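Caring for Small Accessories – Handout 12
Irkbridge Evening Course in Home Organizing
Notes by Ye-ji Cho

Welcome back, everyone, and thank you for all the lovely questions about tangled necklaces! Tonight we get to the part I like best, which is laying everything out on the bed before we put a single thing away.

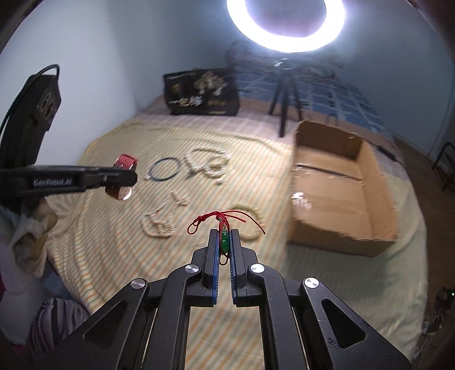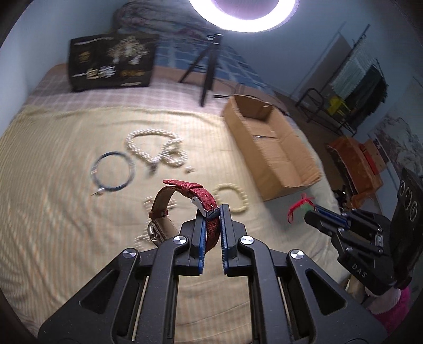
Jewelry and other accessories on a striped bedspread; a pendant with a red cord in the first picture, a wristwatch in the second.

Spread a bedcover you can see small things against, and give every piece a bit of space of its own. Long strings of beads go down in a loose loop – never in a heap, please, or you will be picking at them until December. Bangles and cord rings are easy and can wait.

Pendants on thin cord: lift by the pendant, let the cord hang, and look over the knot while you are at it.

Watches: hold by the strap and keep your fingers off the glass. Leather and fabric straps like a soft dry cloth and nothing else (I know some of you are fond of sprays, but do leave them in the cupboard).

For next time, bring one necklace, one watch or bracelet, and a shallow box with a lid.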